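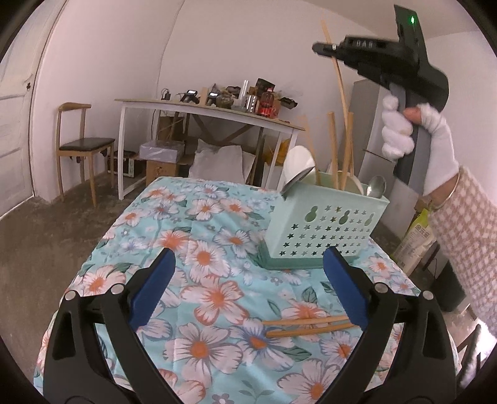 Chopsticks on a flowered tablecloth, with a mint-green utensil holder standing by.

The Long Life of the Kitchen Table Cloth

My grandmother owned exactly one good tablecloth, and we were never allowed to eat on it. It was white damask, it lived in tissue paper in the hall closet, and I believe it saw daylight at two weddings and a christening. What we ate on, every day of my childhood, was a wipe-clean cloth with cherries on it, worn pale at her end of the table where she rolled out dough. When the house was cleared it was the cherries my cousins and I squabbled over.

I thought of that cloth all through a rainy week in May, which I spent in Partington, a mill town that once had more looms than streetlights and still has one small firm printing cloth for kitchen tables. The firm is called Verkar, and it sits behind the old railroad depot in a brick building that smells of warm ink and coffee. Upstairs, in long flat drawers that stick in wet weather (and it was very wet weather), the company keeps its pattern archive. There are nearly 3,000 designs in there, going back to the days when a border of teapots was thought a little daring.

I had meant to stay an hour and I stayed until they wanted to lock up. You pull open a drawer and there is somebody's whole kitchen: the orange mushrooms, the brown plaid, the lemons that every aunt in the county seems to have owned. Flowers outnumber everything else, and they always have. Daisies sell in lean years and roses in good ones, or so they'll tell you on the print floor, though I heard it the other way around at lunch.

The pattern people still write in about is Grendance, a tangle of poppies and wheat that was dropped 40 years ago. Verkar brought it back last spring in a run of 248 cloths, and they were gone before the shop downstairs had finished putting out its sign. A second run is promised for fall, on a heavier backing, with the red a touch closer to the original. The first try came out rather pink, and the letters about that filled a shoebox!

As for looking after one, the advice in Partington is pleasantly plain. Warm water, a drop of dish soap and a soft rag will do for most things. Roll the cloth around a cardboard tube when you put it away, as folds turn into cracks. Keep hot pans off it. Turmeric is more or less forever.

I came home with a remnant of something called Arnar, blue bells on cream, just big enough for the little table by my back door. There's already a ring on it from the jam jar, and I've put the fruit bowl over that for now.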